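Trornstead Building Notes
October 27, 2021

Ground-floor hall: layout, lighting and storage

The ground-floor hall at Trornstead went back on the booking sheet in April. This item records the current layout for groups that use the hall and for anyone moving furniture in it. It replaces the sheet in the entrance binder, which still shows the old partition.

Floor area

The hall was remeasured after the partition came out. Gross area is 622 square feet. Net area, less the pillars and the footprint of the stair, is 589 square feet. Bookings should be planned on the net figure. The area beneath the mezzanine is included in both.

Furniture stays with the hall. The long table is assigned to the window side and should be returned there at the end of a booking. It takes two people to move. Lift it at both ends and do not drag it; the feet have no glides and the floor finish marks easily. The tabletop has a gloss finish that scratches under grit, so wipe it before sliding boxes or equipment across it. Use a damp cloth and then a dry one. Solvent cleaners leave a dull patch, and there is already one near the middle of the long edge.

The mobile whiteboard is shared with the upper floor by arrangement. Lock the casters before writing on it. It should be parked clear of the doors, with the board turned so that the tray does not project into the walkway. Only dry-erase markers are stocked. The Lestach refills fit the older marker bodies as well as the new ones.

Ceiling and lighting

The ceiling is the underside of the corrugated metal panels, painted white, with the beams and services left exposed. Nothing may be hung from the pipes or ducts. Temporary cable runs go along the beams, using the reusable ties kept in the supply cupboard.

Replacement fluorescent tubes are specified at 4,000 K. Please do not mix in warmer tubes from other rooms; two were found in the hall in April and have been removed. The fixtures are switched separately from the small ceiling lights near the mezzanine. On bright days the window end can be run with the tubes off, although the glossy table will then reflect the daylight strongly. Groups working with screens or cameras have generally preferred to work with their backs to the glass. 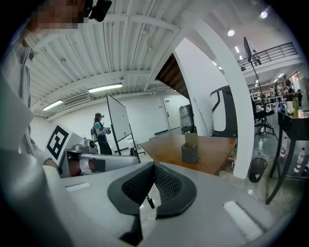

Corrugated ceiling panels and exposed beams, in both views.
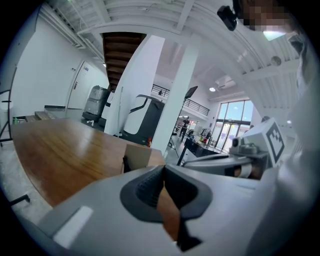
Storage

Loose items go in the gray plastic bins. Stack bins no more than three high, with the heaviest at the bottom. Labels face out. The Bova labels curl on this grade of plastic, and the remaining roll will be used up on cardboard only.

Cardboard boxes may stay on the table during a session. Afterward they should be emptied, flattened and taken to the recycling point. Small cut pieces go in a paper sack first, as they otherwise blow out of the container on the loading side.

Wheeled cases are to be parked along a wall with their handles down. They must not be left across a door swing or at the foot of the stairs. Cases staying overnight need a tag with the group name and the end date of the booking. Protective wrap can be left on.

Doors and stairs

The lever handles were adjusted in April and should return to horizontal without help. If one droops, enter it in the fault book with the door position. Do not tighten the set screw further; the thread on one of them is already worn.

Keep the stair and its approach clear for the full width. The balcony railing is not a shelf or a drying rack, and cables may not be tied to it.

Air conditioning

The wall unit is serviced by Awasthi. Filters are cleaned on each visit, and the set point is left where the technician sets it. Bookings may move it by up to 3 degrees. It takes a while to affect the window end, and lowering the setting further does not speed this up.

Outstanding work

Table glides are on order. Touch-up paint for the pillars has been received and will be applied between bookings. The revised plan will go in the entrance binder once the table position has been marked on the floor.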